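The Sponge Divers' Town Learns a Slower Trade

2 Mar 2021

In the harbor of Pledora, the old people still divide the year in two: the months when the boats are out and the months when they are waited for. Sponge diving came to the island before 1720, if we trust the church book, and for a long time it paid for almost everything, the school roof included.

The work was hard on the body. Divers went down with a flat stone in their arms, stayed as long as the breath allowed, and cut what they could reach. Later came the air hose, and with it deeper water and many sick men.

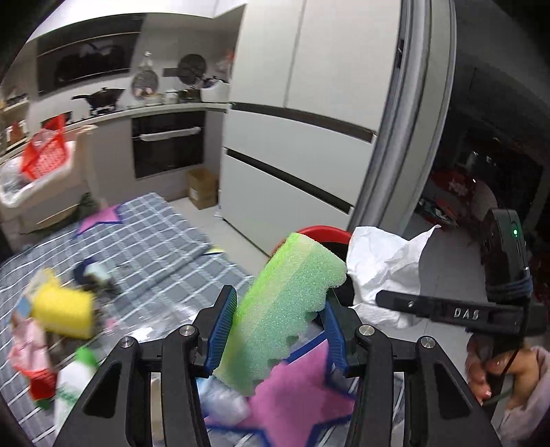
Then the kitchen sponge from the factory arrived in the shops, cheap and always the same size. The natural one became a thing for the bath, or for a gift. A disease in the warm water did the rest, and of the large fleet only 12 boats are left.

I came in January, when the wind closes the harbor and there is time to talk. At the Zastora workshop, the sponges are still trimmed by hand with sheep shears. The floor smells of salt and something like old leaves. A good piece, they told me, can serve a family for years if it is rinsed well and dried in the shade. The cheap ones go from the sink to the trash, and the buyer does not think of it again.
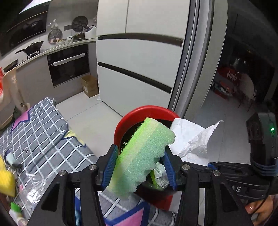
Chong sees it with less romance: people on the island also buy the factory sponge, and a trade cannot live from visitors who come for two weeks in summer.

It is a fair point. The workshop now grows young sponges on ropes in the bay – 1000 cuttings were hung last year – and waits to see how many will take.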